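Wiping Down the Round Table: A Gallery for Doubters

I should say up front that I don't believe in microfiber. Or I believe in it the way I believe in vitamins, meaning I own some and feel vaguely better for it. Eun-seong Shim, who runs the meeting room at Brullside, believes in it completely, and she has talked me into putting up a page about the cloth she likes for the round table there.

The cloth in question is a Clemudura. The leaflet that came with the pack promises 600 washes, which I would love to see someone test. At one wash a day that takes you well past a year and a half, and I have never kept a cleaning cloth that long without losing it behind a radiator.

Some background on the table. It used to be bare, and people put hot mugs on it. Then it got a checked tablecloth, and people put hot mugs on that. I asked Eun-seong what exactly a dry cloth is supposed to do for a fabric surface. She says it lifts crumbs. I say a good shake out the back door lifts crumbs, and costs nothing. We have not settled this.

The cloth

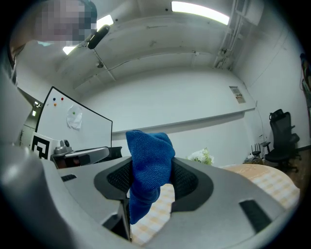 Royal blue, with a weave you can see from a fair way off, which is the one feature I'll grant it. It bunches up into a knot if you pick it up by the middle. The leaflet recommends folding it in four so you get a clean side each time, and I have yet to meet a person who does.

The table and what lives on it

White flowers with green leaves, artificial, in a white ceramic vase. I was against them and lost. My complaint is that fake flowers collect dust exactly as fast as real ones and then never have the decency to be thrown out. The little black-framed plant picture is easier to forgive – a flat thing you can wipe in one pass, and you can move it with one hand when somebody needs the space.

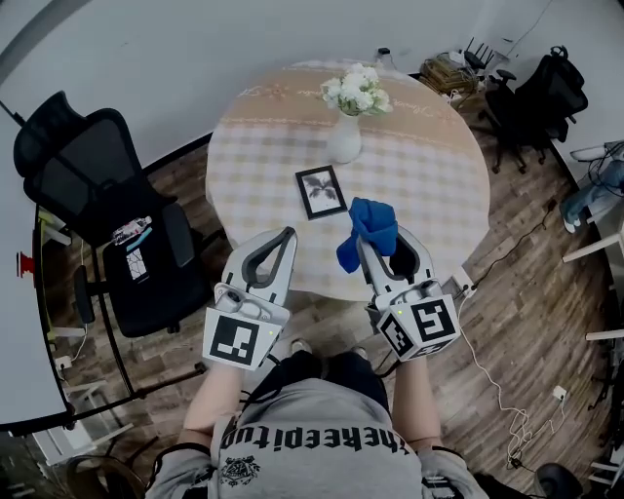
My own rule for a table like this is to take everything off first, then clean, then put back only what somebody asks for. Eun-seong works around the vase. She gets done sooner and I find crumbs under it, so make of that what you will. I've been told the Cordero cloths are thicker and hold on to more, but the same was said of the last three brands, and two of those are now rags under the sink in Gosovbridge. I'll look at the Clemudura again in July and see whether it still has its edges.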